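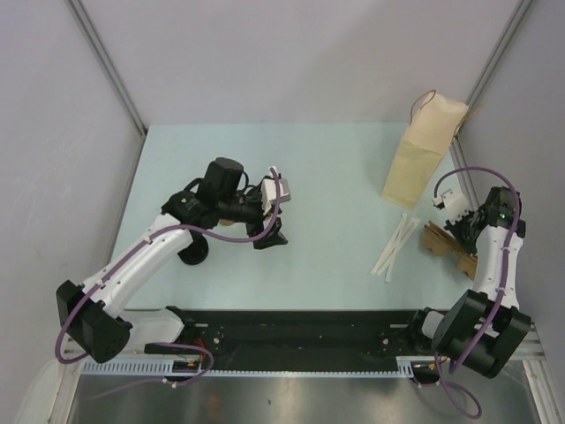 Fig. 7. Paper bag stood up at the back right corner of the table, handle up, top open.

Section 4: Setting up the packing table and filling the bags

Read this bit first if you're new to the Livitz table. Takes a few minutes. Section 3 (folding down the walls for storage) is for end of season only, skip it.

Before you start

You need:
- a clear stretch of tabletop, wiped and dry
- paper carrier bags, kraft, twisted handles (order code 469, Jirnthorpe stores)
- tissue, one sheet per bag
- Janjua labels, the small roll
- soft cloth
- a pencil. Not pen, it goes through

CAUTION: Don't use bags that have been stored on a damp floor. They look fine and then the bottom goes. If the base feels soft, put it in recycling.

4.1 Getting the table ready

1. Wipe the top with a damp cloth, back to front. Dry it straight after. Paper picks up water from anywhere.
2. Run the cloth into the join where the walls meet the top. Crumbs and paper dust collect in the corners.
3. Check the metal strips in the two back corners. Should be flat to the wall, no sharp bits. A raised edge will tear a bag side in one go. Press back or report it.
4. Leave the cloth somewhere else. Not on the table.

Note: the pale top marks easily. Pencil comes off with plain water, label glue needs a drop of washing up liquid.

4.2 Opening a bag

1. Take one bag off the stack. They stick, so fan the edges with your thumb.
2. Hold it by the sides, below the handle. Handles are only glued at the ends and don't like being yanked.
3. Put one hand inside, flat, and push down to the base until it pops square.
4. Press the base creases from inside, all round.
5. Pull the side folds out. Run a finger down each one.
6. Lift the handles so they loop up clear of the opening.

If the top edge is folded, leave the fold as it is. It stiffens the mouth of the bag. Unfolding it makes the whole thing floppy and you'll be chasing it round the table.

4.3 Standing it up

1. Place the bag towards the back right corner. Leave a gap to both walls so you can get your fingers round.
2. Let go and wait a second. A slight lean is OK.
3. If it leans a lot, take it back to 4.2 step 4 and do the base again. Nine times out of ten it's the base.
4. Still leaning? Turn it round so the lean goes towards the wall. Carry on.

CAUTION: Never prop an empty bag with something heavy inside and walk off. Tips over, takes the heavy thing with it.

Left handed packers: use the back left corner instead, everything else teh same.

4.4 Filling

1. Tissue in first, loosely scrunched, right into the corners.
2. Heaviest item next, flat on the base and in the middle.
3. Boxes on their sides against the bag walls. Jars upright, between boxes, never against the paper.
4. Soft things last.
5. Stop at the fold line. Anything above that and the handles won't meet.
6. Lift by both handles, just an inch or so, and set down. Listen for tearing. If you hear it, double bag.

Note: Eltetti gift tins have a rolled rim that catches the paper. Wrap the rim in tissue or it will cut through on the way home.

4.5 Labelling and finishing

1. Label on the front, below the fold. Smooth from the middle out.
2. Pencil the order number on the base fold, small.
3. Finished bags go to the shelf, handles up, not touching. One layer. Do not stack.
4. A full shelf holds 36. Start the next one, don't squeeze.

Problems

Bag won't stay open: sides not creased. See 4.2 step 5.
Handle pulled off one end: don't staple. New bag.
Label peeling: dust on the paper. Wipe with a dry cloth, fresh label.
Bag slides when you pack: table is still damp, or there's polish on it. No polish on this table please, see page 27.
Base split: check the stack it came from, teh rest may be damp too.

Next section: tying and tagging.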